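Print this page | E-mail this article

Chestnut flour is what you get when dried sweet chestnuts are ground down to a fine, tan powder. It's a little sweet and a little smoky, and it has no gluten in it at all, so it behaves nothing like the flour in your canister. I've been baking with it for 10 years now and I still get it wrong sometimes, so take this entry as part reference and part confession.

Where it comes from

Sweet chestnuts are starchy. Most nuts are mainly fat, so when you grind them too long you get butter. Chestnuts give you a real flour, and in mountain villages where wheat grew poorly people lived on it through the winter. The old name "bread tree" comes from that.

The traditional way to dry the nuts is on a slatted floor above a low, smoldering fire, and it takes 40 days. My friend Rahel Rüegg grew up near a drying hut like that in Ikeck, 805 meters up, and she says everybody's coats smelled of it until December! Smoke-dried flour is darker and stronger. The oven-dried kind (Stüber is the one I can usually find) is paler and milder, and I'd start with that if you're cooking for kids.

Buying and storing

Look for a bag with a milling date on it. Fresh flour smells like cocoa and hay, old flour smells like cardboard, and there's no saving it once it turns. I keep mine in the freezer, wrapped tight, and sift it straight from there - it clumps like crazy, so don't skip the sifting.
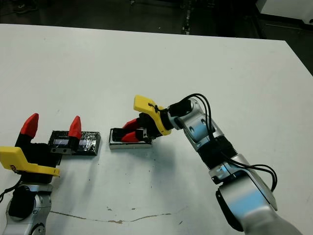
A flat black item in shiny, crinkled wrapping on a white tabletop.

Baking with it

For a yeast bread, swap in chestnut flour for a fifth of the bread flour and leave the rest alone. More than that and the loaf gets heavy and crumbly, though I do know people in Fambridge who like it that way and will argue with you. Cut the sugar in cookies and quick breads, as the flour brings plenty of its own. It also browns fast. I bake at 352 on my fussy digital oven (350 on a normal dial is fine) and start checking early.

Pancakes are the easiest place to begin. Flour, water, a pinch of salt, a hot greased pan, and then fresh ricotta on top. They tear if you flip them too soon - wait until the edges look dry.

Varieties

Orel is the small, dark nut that Rahel's family always milled, and it makes a flour with a slightly bitter finish that I love with honey. Bigger chestnuts are mostly sold for roasting and taste flatter once ground. Water chestnut flour is a different thing altogether. It comes from an aquatic plant and gets used for thickening and for crisp coatings, so read the label before you pay for it.

E-mail this article | Print this page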